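Chore Watch: One Marker, One Cup

Posted 6/25/26 by Jaqueline Chávez

Every January I get a fresh pile of mail telling me this is the year a machine will clear my kitchen counter. I have been keeping this page long enough to have a drawer full of those promises, and my counter still looks the way it looks. So I've gotten into the habit of asking for small things. Forget the dinner party. Show me an arm dealing with one pen on a messy table, and then we can talk about the dishes.

This round is the pen job, done in simulation. A marker, a mesh pen cup and a bag of chips share a wooden table, and the marker is supposed to end up in the cup. My niece could do it at two. I picked it because it's the dullest chore I could think of, and because the shops that sell these systems like to skip past the dull ones.
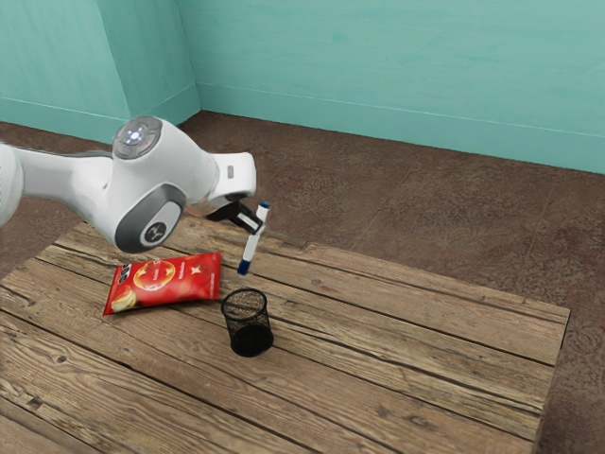
Marker off the table, blue cap down, with the pen cup just below. I have learned not to clap at this point.
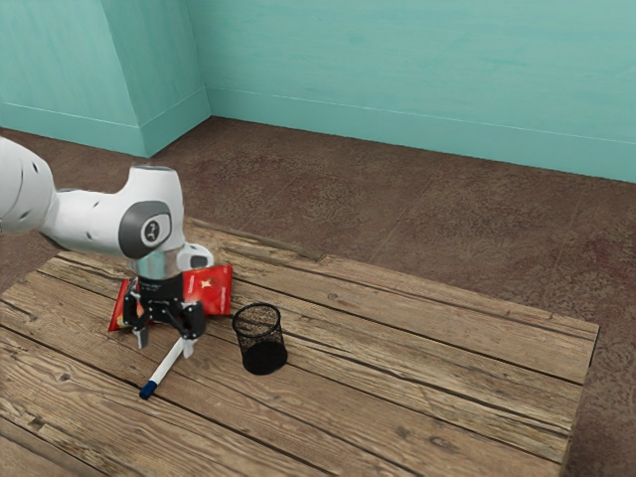

Fingers over the upper end of the marker. A pen lying flat is a mean little target. 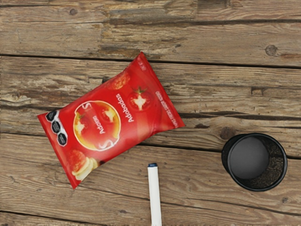

Looking down at the chips, the marker and the cup. "Adobadas," says the bag, which has more personality than most of the sales decks I get sent.

Now for the grumbling. A simulated table is a very polite table. It doesn't wobble, it has no jelly on it, and the cat isn't asleep on the pens. I don't hold that against anyone who works this way, as it's cheap to practice there and you can't break a real arm. But when a company tells me its system "handles desk clutter" I want to know which desk. Mine has receipts, a dead plant, two chargers and a pen with no cap that will roll if you breathe on it.

Perla Tovar, who runs the packing floor at Fasby and has put up with my questions for years, gave me the best test I've heard so far. She doesn't care what a machine does on its good tries. She wants 100 tries in a row, same shift, with her people walking past and the bins getting bumped, and she wants to be told about every single miss. Then she wants to know who has to stop work and fix each one. If the answer is one of her packers, she says, she has bought herself another job to staff.

She did get a trial like that out of Warnov last winter. They were sorting small tools into tubs, not so far from pens in a cup. The arm got 61 right out of 100. The rest were a mix of drops, grabs at nothing and one screwdriver it would not let go of. The Warnov crew were good about it and left her the whole list, misses and all -- I wish more of them would. She still sent the arm back.

Tellness, on the other hand, mailed me a brochure with a home helper folding towels on the front and no miss count anywhere in it. I wrote and asked for one. I got a second brochure.

Speed is the other thing that gets left out. A pen takes me a second or so, and I'm usually on the phone while I do it. If a machine needs 10 times that, it might be fine for a house where everyone is out at work all day. It would be no use on Perla's floor, where the tubs keep coming whether you're ready or not. I'd like to see a clock running next to every one of these demos, and I'd like the clock to be ugly and large.

Could a machine do this chore yet? In a made-up room with three things on the table, I'm willing to be shown. In my kitchen, no, and I'd bet against it for a good while. Somebody has to go first with the pens, though, and I'd sooner look at that than at another towel.

Next up is a box-opening rig from Pappas, if they answer my email. I've asked them to use a box with too much tape on it.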